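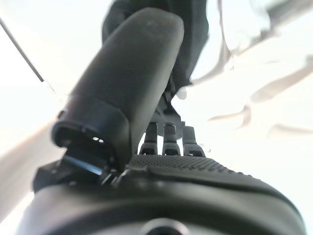

How long does a reusable cotton bag need to be used before it wears out at the handles? In our test the handles usually gave way before the bag did, and the weakest ones started to tear after 50 loaded trips.

Cotton Shopping Bags in Daily Use
Project report by Svenja Heitmann
December 8, 2025

Background
The grocery store on Nerkach Street stopped giving out plastic bags, and most families in my building now use cotton ones. I wanted to know which kind of stitching lasts longest. I compared two bags sold there, the Pluleck and the Kekell. They are close in size and weight.

Method
Each bag was filled with 5 kg of canned food and carried up and down the stairs of our building. One trip was up and back. After every trip I checked the seams and wrote down any loose threads. The limit was 85 trips per bag.

Results
The Pluleck bags have a single line of stitching at the handle. The first one tore at trip 50 and the second at trip 52. The Kekell bags have a stitched square with a cross in it. Both reached the limit with some fraying on the left handle.

Problems
I washed the Kekell bags once by mistake and not the others. Mr. Ackermann, my teacher, thinks shrinking may have tightened the seams. I would wash all of them next time, and use more bags of each kind.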